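Bread going mouldy in two days, what am I doing wrong?

Posted in Baking and Bread, 2nd December

Petronella Gumede

Hi all, hoping someone can help as I'm getting fed up. Started making my own bread in April, white tin loaf, nothing fancy. Strong white flour, 7g sachet of yeast, salt, bit of oil, water. Came out fine all summer and kept ok till I finished it.

Since we moved flat it goes mouldy so fast. Green spots on the bottom crust first, then the cut end. Last one I threw half away. I keep it in a tin bread bin on the worktop, next to the kettle because there's only the one socket and not much room.

Things I've tried:
washing the bin out with vinegar
wrapping the loaf in a tea towel
different flour (got the Flastetti one, no difference)
putting it in the fridge, which made it go hard as a brick and taste of onions

I live on my own so a loaf lasts me a good few days. Don't really want to go back to shop bread but it's a waste at the moment. Is it the flat? Is it me? Oven is gas and a bit rubbish if that matters.

Thanks in advance

Sorin Enache

Move it away from the kettle. Steam. Had the same.

Nelu Ghiță

Kettle, yes, but I'd look at a couple more things before you blame the flat.

How long do you cool it? If it goes in the bin even slightly warm the bottom sweats and you get exactly what you describe, spots on the underside. Wire rack, not a board. Leave it till stone cold, I give mine 4 hours, more for a big one. Overnight under a cloth is fine.

Then the bake. Gas ovens run all over the place. If the new one is cooler than your old one the middle stays damp and damp bread goes off quicker. Take it out of the tin for the last ten minutes and put it straight on the shelf. Knock the bottom, should sound hollow. Cheap oven thermometer will tell you, mine was well out when I finally checked.

Also how much water are you using? You didn't say. If you've got 800g of flour in there and you're going by eye it's easy to overdo it.

Don't wrap it tight. Paper bag inside the bin, lid not jammed on. And dont use the fridge, it goes stale much faster in there, as you found.

Petronella Gumede

Ah. I put it away when it's still a bit warm, I always thought that kept it soft. 775g flour and water by eye, guilty. Will get a rack.

Lenuța Dumitrescu

Just slice and freeze it!! I live alone too and this is all I do now. No bread bin at all, gave mine to my sister.

Let it go cold, slice the whole loaf (a decent bread knife, mine's an old Oprea one, still sharp), bit of baking paper between the slices or they weld together. Into a freezer bag, squeeze the air out, done. I keep 2 slices out for that day and the rest goes in. Lasts weeks. Longer than that it gets a bit dry and freezery but still fine for crumbs.

Toast it from frozen, no need to thaw.

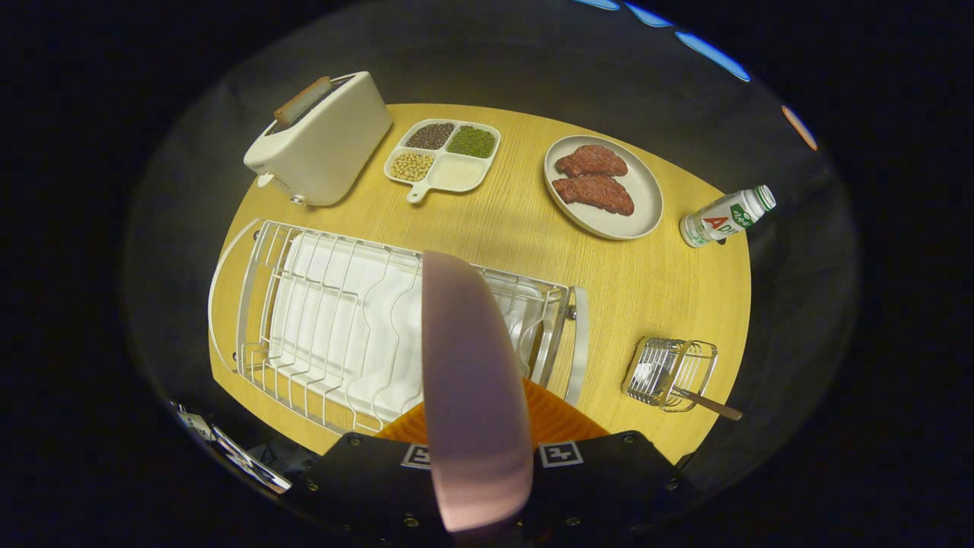 Kekitz Community Help | Baking and Bread team

If your toaster has no frozen button just turn it up a notch, or put it down a second time on low. Watch it the second time, goes from pale to burnt very quick. For sandwiches I take the slices out the night before and leave them on a plate with another plate on top, soft by morning.

Rolls freeze well as well. Crusty loaves not so much, the crust flakes off when it thaws, but ten mins in a hot oven brings it back a bit.

One thing, if you see mould on a loaf don't cut the bit off and eat the rest. It goes further in than you can see, soft bread especially. My mum always did this and I've had words with her about it. Whole thing in the bin, then wash the bread bin and dry it properly, and I mean bone dry, before anything else goes in. Crumbs in the corners are the worst, get them out with a dry pastry brush.

Vinegar's fine for teh bin by the way, you just have to let it air after.

Good luck, home made is worth it x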